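Keeping Drawers and Hinges Running Smoothly

A drawer that sticks in May will usually stick worse by the end of summer. Wood swells when the air is damp, and most of the older dressers we get asked about have wooden runners. Pull the drawer all the way out and look at the bottom edges. Shiny spots show where it rubs.

Sand the shiny spots lightly with 200 grit paper. Take off very little at a time and try the drawer between passes. Wipe away the dust, then rub a plain white candle along both runners. Bar soap works too, but it pulls moisture in damp rooms and can get gummy.

Do not use cooking oil. It goes sticky in a few weeks and holds dirt.

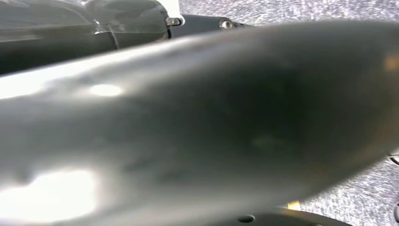 Metal slides need different care. Vacuum them first with the crevice tool – hair and lint collect at the back, where the drawer never quite reaches. Wipe the track with a rag and a little dish soap in water, dry it well, and put on a thin coat of dry silicone spray. Spray the rag if the drawer holds clothes. If the slide still grinds, check for a missing ball bearing. Slides with missing bearings are not worth fixing. Measure the closed length and buy a new pair, even if only one side is bad.

Squeaky door hinges are a 4 minute job. Tap the pin up with a nail and a hammer, one hinge at a time so the door stays put. Clean the pin with fine steel wool, smear on petroleum jelly, and drop it back in.

For a loose hinge screw, take it out and fill the hole with wooden toothpicks dipped in wood glue. Snap them off flush, let the glue dry overnight, and drive the screw back in by hand. A door that sags even after this probably needs one longer screw in the top hinge, long enough to reach the stud behind the jamb.

Cabinet doors with cup hinges have 2 adjusting screws on most models. One moves the door side to side and the other moves it in and out. Turn each a quarter turn, close the door, and look at the gap before turning again.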